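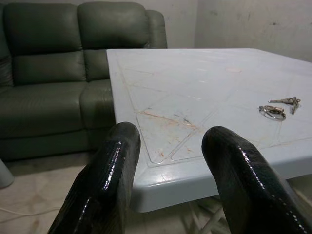
Film Night at Home: Tips for a Proper Big-Screen Evening Without the Big Screen

Aug 20, 2021

I love the cinema, I really do, but there is something wonderful about a long film at home with your shoes off and a bowl of something salty within reach. We've had a film night in our house every week since June and I've picked up plenty of little tricks along the way. Some are housekeeping, some are kitchen, one or two are pure fuss. Take what you like!

Sort the light first

Do this while it's still daylight. Sit where you're going to sit, with the telly off, and look at the black screen. Anything you can see reflected in it now will annoy you all the way through the quiet scenes. For us it was the glass on a framed poster on the opposite wall (our old Revcombe film festival one, which I adore). Tilting it down a touch with a blob of tack behind the top edge cured it completely.

Don't watch in total darkness, though. A small lamp behind the screen, pointing at the wall, is much kinder on the eyes and makes the blacks look blacker too. Use a warm bulb, the dimmest you have.

Clean the screen properly

Dry microfibre cloth, screen off and cool, long strokes from top to bottom. If there are sticky fingerprints, dampen one corner of the cloth with plain water, wring it out and go gently. No glass spray, no kitchen roll, and never squirt anything straight at the screen.

Make the talking louder than the explosions

This is the one people thank me for. Look in the sound menu for something called night mode, speech or dialogue, and switch it on. If you have a soundbar, pull it right to the front edge of the shelf so it isn't firing into the woodwork. And if your speakers buzz in the big battle scenes, put a folded tea towel under each one. It looks daft but it works a treat.

Popcorn in a pan

So much better than the bag sort! Use your heaviest lidded pan and 2 tablespoons of sunflower oil, and drop in a few kernels over a medium heat. When they pop, take the pan off, tip in enough corn to cover the bottom in a single layer, put the lid on and count to 19. Back on the heat, lid slightly open to let the steam out, and shake now and then. Once the pops slow right down, turn it straight out into a big bowl.

Salt sticks far better if it's fine, so grind it up in a pestle and mortar first. Butter goes on last, melted, in a thin drizzle - stir halfway through or the top layer gets the lot. My other favourite is lime zest, chilli flakes and a pinch of sugar, which we call Khúc corn after the café where I first had it.

Phones, keys and other rattly things

Get everybody to empty their pockets before they sit down. It saves a lot of digging down the back of the sofa at bedtime, and nothing jangles during the sad bit. Stick-on hooks by the door are perfect for keys. Wipe the surface and let it dry before you press them on, then leave them overnight before hanging anything up.

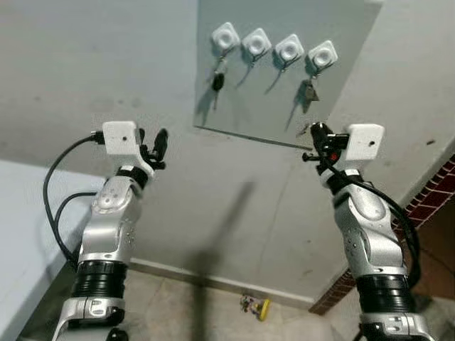
Keys on stick-on hooks, with room for more.

Blankets and seats

Floor cushions go in front, sofa behind, tall people at the back. If your cushions slide about on a wooden floor, put a square of rug gripper underneath. Warm the blankets on the radiator in winter - bliss. For popcorn butter on a fleece throw, dab on a drop of washing-up liquid, leave it for ten minutes and rinse before it goes in the machine.

Picking the film

We each write a title on a scrap of paper and draw one from a jam jar. The losing slips stay in for next time, so every film gets its turn eventually. Anything over two hours gets an interval, with the kettle filled beforehand.

If you're streaming, start the film, let it run for a minute, then pause it while you fetch the drinks. You'll find out early if it needs an update or a forgotten password. Discs want a quick wipe from the centre out to the edge, never round and round.

Next time: my storage boxes for DVDs, and how to get those horrible price stickers off the cases.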